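Notes on the Reading Table

The reading table in the back room at Levovlow has been returned to regular use, and this entry sets out how it is now arranged and why certain decisions were made. Readers of this blog will recall that the table spent most of the winter as a place to put things down. Mail accumulated on it, as did coats, and it became difficult to sit there with a book for longer than a few minutes.

The table was purchased from Cieślak, a secondhand dealer on the market square, and was carried home in two pieces. It seats four in comfort. A larger party may be accommodated by bringing in stools from the kitchen, although this practice is discouraged when meals are involved, as the shelves stand close behind the chairs and soup has been lost there in the past.

The first matter was the books. A total of 14 volumes had migrated from the shelves to the tabletop and remained there without being read. Each was considered on its merits. Most went back to their places. Those in active use, together with a selection of magazines, were permitted to stay, on the condition that they be kept low and toward the far half of the table. A tall stack blocks conversation and tends to fall when someone reaches for the salt.

The second matter was the plant. It had previously lived on the bedroom windowsill, where it received strong sun and dropped leaves at a discouraging rate. It has now been given the far part of the table. The author had reservations about this placement, given how widely the leaves spread, but they have proved less of an obstacle than expected. It is topped up every Friday, and it is turned by a quarter at the same time so that growth does not favor one side.

The third matter, and the one that occupied the most time, was the zigzag cloth. It came from Timov, where it was bought on the last day of a summer holiday, and for several years it was kept in a drawer as too good for daily use. Opened out, it hid more of the wood than was desirable. Rolled, it looked like something waiting to be put away. It was decided that it should be folded flat and left toward the near part of the table, with the colored bands facing the plant and the plain dark part facing the sitter. 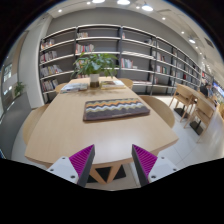
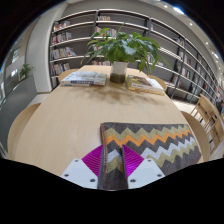

The orange is stronger than the author would ordinarily select for a room containing so many books, whose spines already provide a good deal of color. It was nevertheless retained. The olive is easier to live with, and the darker ground conceals tea, a quality that has been tested on 3 occasions.

Several alternatives were reviewed before the present arrangement was adopted. A runner along the full length of the table was tried for 5 days and withdrawn, as it slid whenever a chair was pushed in. A tray was also considered. The Jolotum catalog offers a suitable one in beech, but the price could not be justified for an object whose main purpose would be to hold other objects.

With respect to maintenance, the wood is wiped with a barely damp cloth and dried at once. Oil is applied twice a year, in March and again in the fall, and the table is left bare overnight after each application. Cups are to be placed on the folded cloth or on a coaster. Guests have generally complied.

One question remains open. The lamp now stands too far from the near end for evening reading, and the available cord does not reach any better position. An extension has been measured for but not yet purchased. Until then, anyone wishing to read after supper is advised to take the chair nearest the shelves and to bring a cushion.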